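How to Plan a Day of Island Hopping from Canetti (Without Wearing Yourself Out!)
Posted 7/11/21 by Folasade Afolabi

If you only have one free day in Canetti, spend it on the water. I've done this loop in both directions now and I have strong opinions about it, so grab a pen.
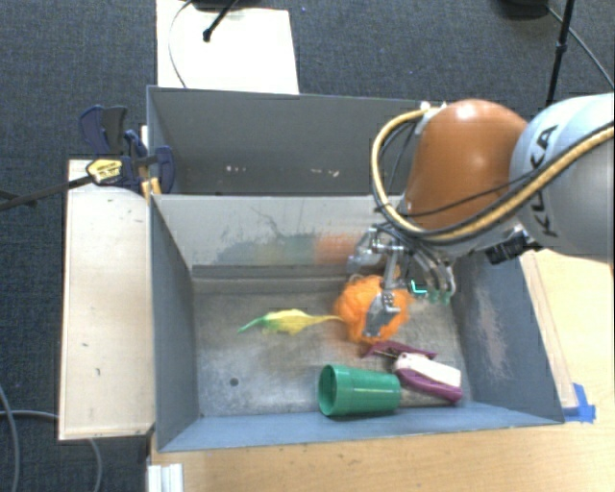

The loop covers Allbridge Cay first, then the sandbar, then Nonberg for a late lunch and a swim before the ride home. Most people run it the other way and end up at the sandbar at high tide, when there is hardly any sandbar to stand on. Please check the tide table first! The harbor office pins one up beside the ticket window, and you want low tide to land between late morning and noon.

Step 1: Book your boat the afternoon before
Walk down to the small pier, the one past the fish market, and talk to the captains yourself. A shared boat was 42 a head when I went, snorkel mask included. Ask whether the island landing fee is part of the price, and get the captain's name and phone number before you hand over a deposit. I went with Jibrin Boats and would go again in a heartbeat.

Step 2: Pack small
You'll be wading in from the boat at Allbridge, so anything you bring gets held over your head. My bag had a dry sack, a long-sleeved swim shirt, water shoes, a hat with a chin strap (mine blew off the first time, goodbye hat) and more drinking water than I thought I needed. Bring small bills too. The coconut stand can't break anything over 50.

Step 3: Be first at Allbridge
Ask to leave at seven. The early boats get the reef to themselves for a good while, and the water is so clear before the wind picks up — I could see parrotfish from the ladder. Swim left from the landing beach, toward the two big rocks. The right side has a current and not much coral.

If you don't snorkel, take the stairs to the lookout. Wear real shoes for this one, the steps are steep and sandy near the top.

Step 4: The sandbar
You get an hour here and there is zero shade. Put on more sunscreen while you're still on the boat and let it sink in before you jump off. Walk all the way to the far end, where it gets quiet and the water turns that pale, milky green.

Step 5: Lunch on Nonberg
Skip the buffet by the dock. Follow the path behind the chapel to the grill place with the blue benches and order the squid. Oh my goodness, the squid! My friend Agnese Butkienė had two plates and then fell asleep in a hammock, so we nearly missed our boat. Tell them when you order what time you're leaving, the kitchen is slow when it's full.

Step 6: Getting back
Last boats leave Nonberg at 4:30 in July, earlier once the rains start. The ride home is choppy and the front seats get soaked, so sit at the back if you're carrying a phone or a camera. If you get seasick, take your pill at lunch.

Next week I'll write up the night market, including where to find the purple yam pancakes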